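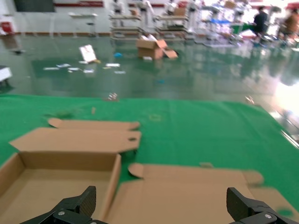 Conservar en casa fotos de actores, programas de mano y carteles de cine

Actualizado en septiembre de 2025

Material de partida

Los consejos siguientes proceden de la ordenación de un lote de 187 piezas de prensa y taquilla comprado en Arport: fotos de promoción de actores, fotogramas de vestíbulo, programas de mano y carteles doblados. Valen para copias en papel. El nitrato y el acetato requieren otro tratamiento y no conviene guardarlos en una vivienda.

Limpieza en seco

Trabajar sobre una superficie lisa, con las manos lavadas y secas. Para las copias brillantes, guantes de nitrilo sin polvo; los de algodón enganchan las esquinas levantadas. El polvo se retira con brocha de pelo suave, del centro hacia los bordes. No se usa goma de borrar sobre la emulsión ni sobre una firma a rotulador. En el reverso, goma de vinilo rallada, sin presionar sobre los sellos de la distribuidora: la tinta de tampón se corre con facilidad y es a menudo lo único que permite fechar la copia.

Clips, grapas y cinta

Los clips se abren con una espátula fina, deslizando antes una tira de poliéster entre metal y papel. Las grapas se enderezan por detrás y se extraen de una en una. La cinta adhesiva antigua se deja donde está si no sobresale.

Fundas y cajas

Funda de poliéster sin PVC, una pieza por funda. Las Wirkel de formato 20 × 25 admiten la foto de promoción habitual con holgura suficiente. El programa de mano troquelado se guarda abierto, con una hoja de papel sin ácido detrás. 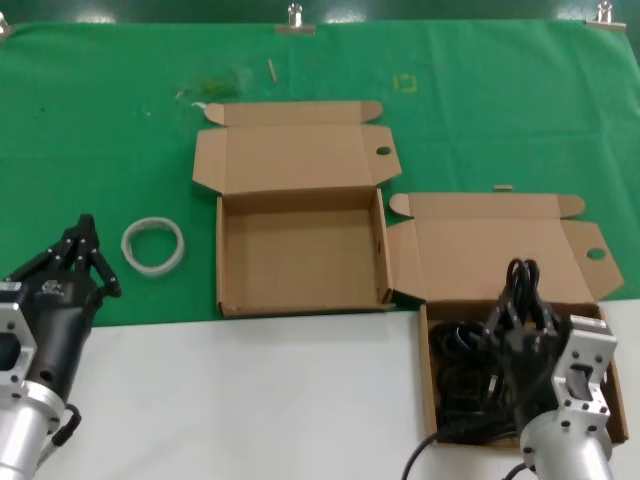 La caja debe superar a la funda en 2 cm por cada lado y llenarse hasta el 85 % de su altura. Si queda más vacía, las copias se comban; si va llena, los cantos sufren al sacar la primera. El cartón corriente solo sirve para el traslado. Para almacenamiento definitivo, cartón de conservación con reserva alcalina, por ejemplo el modelo plano de Kröger. Las fotos firmadas van aparte, en horizontal y con la firma hacia arriba.

Carteles doblados

Se despliegan en una habitación templada y se dejan reposar una noche antes de ponerles peso. Después, secante por ambas caras y tablero encima. No se planchan. Los pliegues de origen no restan valor y forzarlos abre la fibra.

Digitalización e inventario

Escanear a 600 ppp, en color aunque la copia sea en blanco y negro, y guardar en TIFF. El reverso se escanea también. En la ficha: título, intérpretes, distribuidora, medidas y estado. El programa Fimholm exporta a CSV; cualquier hoja de cálculo cumple la misma función.
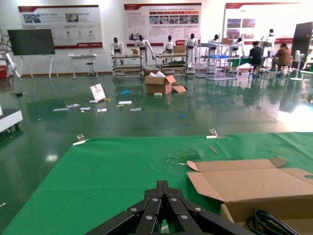

Un lector objeta que la funda de poliéster no conviene a las copias con la emulsión desprendida, porque la carga estática arrastra las escamas, y que en esos casos usa sobres de papel de cuatro solapas. La observación es correcta y se aplica también a los pasteles y a los bocetos de vestuario a carboncillo.

Revisión

Una vez al año, en enero, se abre cada caja y se comprueban olor, manchas y ondulación.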